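O frio que vem depois do hélio

Há um laboratório em Stamenach onde ninguém fala alto depois das seis da tarde. Superstição, dizem. O criostato fica no subsolo, em cima de um bloco de concreto solto do resto do prédio, e a bomba tem um ritmo que a gente acaba escutando no jantar, no banho, no travesseiro. Passei três noites lá em novembro. Voltei com dor de garganta e um caderno cheio de setas.

O assunto: calor. Ou melhor, a falta dele, e como medir a pouca coisa que sobra. O grupo de Chathurika Weerakoon quer saber como o calor atravessa um isolante magnético quando quase tudo parou de vibrar. Num metal, os elétrons carregam o calor junto com a carga. Num isolante sobra a rede, os fônons. E se o material for magnético, sobram também os mágnons – ondas na orientação dos spins, que transportam energia sem que nenhuma carga saia do lugar.

Separar uma coisa da outra é o inferno da área. Fônon e mágnon viajam juntos, trocam energia no caminho, chegam misturados no termômetro. Weerakoon trabalha nisso desde o doutorado, em Fakavik. "Passei anos medindo o suporte da amostra", ela conta. Ri. "Medindo muito bem, aliás."

A amostra é um cristal escuro, crescido em Saha por um forno que só funciona com um operador específico de bom humor. 626 horas de crescimento pra sair um bastão do tamanho de um dedo mindinho. Desse bastão corta-se uma lasca. Da lasca, uma barra. Colam-se um aquecedor numa ponta e dois termômetros no meio, e aí se espera.

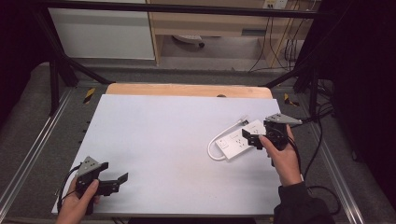 Esperar é o verbo do ofício. De 300 kelvin até a temperatura da primeira medida vão quase dois dias, e nesse meio tempo se conserta o que dá. Ruído, quase sempre. A rede elétrica do prédio entra em tudo: nos fios dos termômetros, na blindagem, no amplificador que custou mais que o carro de todo mundo. Uma régua de tomadas branca, três saídas em fila, dessas que qualquer um tem atrás da mesa, basta para fechar um laço de terra e sujar uma semana de dados. Weerakoon já perdeu um mês assim. Hoje os instrumentos sensíveis saem todos do mesmo ponto, e quem quiser carregar celular que suba a escada.

Segunda noite. Duas e pouco da manhã, café ruim. A curva aparece na tela ponto por ponto, um a cada quatro minutos. Sobe, faz um pico, desce. Até aí tudo conforme o livro. Depois liga-se o campo magnético e a curva muda de lugar. O campo abre um intervalo de energia para os mágnons e, se o frio for suficiente, eles somem da conta. O que resta é fônon. Subtrai-se um do outro e pronto, em tese.

Em tese. Porque os mágnons também atrapalham os fônons, servem de obstáculo, e quando se tira um o outro passa a andar mais solto. A subtração mente um pouco. Quanto? É a briga do momento. O grupo de Skekden defende que o erro é pequeno e publica assim. Weerakoon acha que não é, e tem 32 barras de espessuras diferentes pra tentar mostrar. Em barra fina o fônon bate na parede antes de bater em mágnon, então a parede vira uma espécie de régua. Ideia simples, execução miserável. Cada barra tem que ser polida a mão e metade quebra.

Pergunto pra que serve. Ela não gosta da pergunta mas responde. Dispositivos que levem informação em spin, sem corrente, sem o aquecimento que a corrente traz. Dissipar menos. "Só que ninguem vai projetar nada direito enquanto a gente não souber quanto calor esses bichos carregam." Bichos é como chamam os mágnons por lá. Pegou.

Na terceira noite a barra dezenove rachou no resfriamento. Um salto na leitura, depois nada. O doutorando de plantão olhou a tela, anotou a hora, foi lavar a caneca. Aquecer de volta até 300, abrir, trocar, fechar, bombear. Mais quatro dias. Weerakoon já estava escolhendo a vinte numa caixinha de plástico, contra a luz, quando saí pra pegar o trem.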